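Rapport d'avancement - période close en février
Réhabilitation du réseau d'eau potable de Hosurham, secteur de Prestville
À l'attention de Feven Abdella, fonds Entwistle

1. État des travaux

La pose de la conduite de transfert entre le réservoir haut et la chambre de vannes de Prestville est achevée sur 622 mètres. Le tronçon a été éprouvé à la pression nominale majorée, conformément au cahier des charges, et le procès-verbal figure en annexe A. Les joints de deux raccords ont dû être repris avant la seconde épreuve, sans incidence sur le budget.

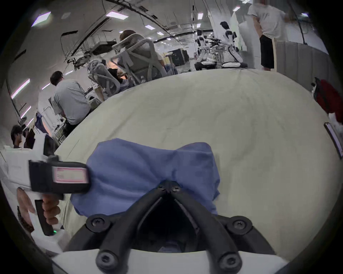
Les branchements individuels progressent moins vite que prévu. Sur les 12 îlots du secteur, cinq sont raccordés et comptés. Le retard provient de la livraison des colliers de prise, dont le premier lot présentait un diamètre non conforme. Edeo, titulaire du marché de fournitures, a remplacé le lot à ses frais.

2. Mesures et suivi des pertes

Dariusz Wróbel a terminé la sectorisation hydraulique. Les débits nocturnes sont relevés entre 2 h et 5 h, plage retenue pour l'estimation des fuites. Les premières séries restent trop courtes pour établir un indice linéaire de pertes - le calcul sera fourni au prochain rapport, avec les valeurs brutes. Un écart persistant entre le compteur de tête et la somme des compteurs aval fait l'objet d'une vérification d'étalonnage.
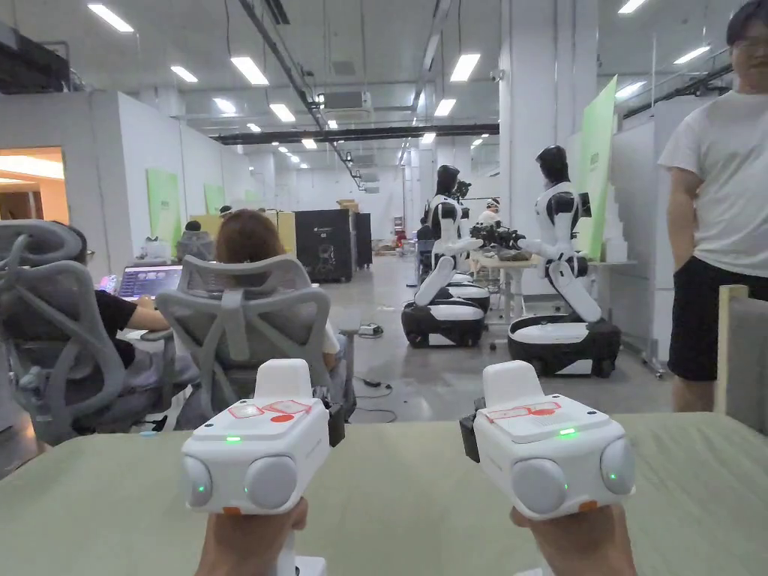

La chloration fonctionne en mode manuel dans l'attente de l'asservissement au débit. Le résiduel mesuré en bout de réseau demeure dans la plage contractuelle. Kátia Barbosa tient le registre des prélèvements et en transmet copie chaque mois au service d'hygiène.

3. Budget

Les dépenses engagées sont conformes au tableau prévisionnel, hors poste terrassement. La présence de roche en partie haute du tracé a imposé l'emploi d'un brise-roche pendant deux semaines. Nous demandons l'autorisation d'imputer ce dépassement sur la réserve pour aléas. Le détail est donné en annexe C.

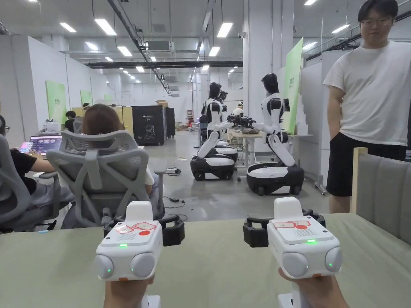

Fauteuil de bureau gris à dossier haut en maille, à gauche ; plan de table vert sauge au premier plan.

4. Période suivante

Raccordement des îlots restants, mise en service de l'asservissement, formation des fontainiers par Osvaldo Magalhães. Le plan de récolement sera remis à Shota Oda après levé contradictoire des vannes. La convention d'exploitation reste à signer par la commune ; le projet de texte lui a été transmis et aucune réserve écrite n'a été reçue à ce stade.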